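Slide 4 – small print

OK, deep breath, this is the bit I always rush. Ask who read a label this morning. Wait for hands! Then tell the Flunden story – I bought their crackers for years before I noticed the words "best before" had moved under the fold (my own fault, I never looked).

Say the line about type size slowly. People at the back won't have their glasses on.

Mention that Bimier reset all 99 of their wrappers in a bigger face and had to shorten the ingredients text to fit. Big laugh last time, no idea why.

Click on to the glossy yellow-orange packet, with its rows of tiny print and pale barcode label. 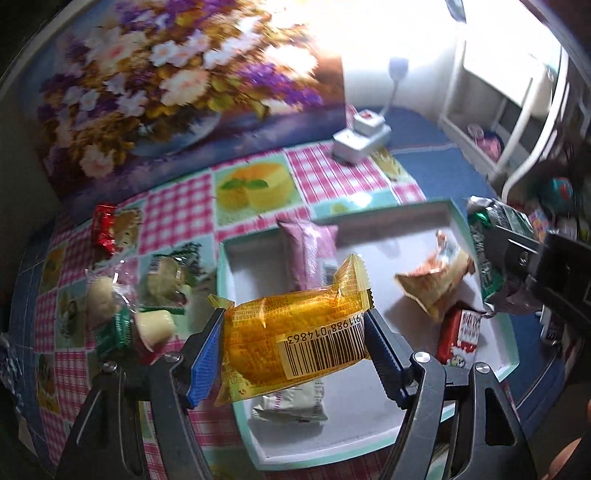

Slide 5 – questions

Have water ready. Finish by 800 words, tops.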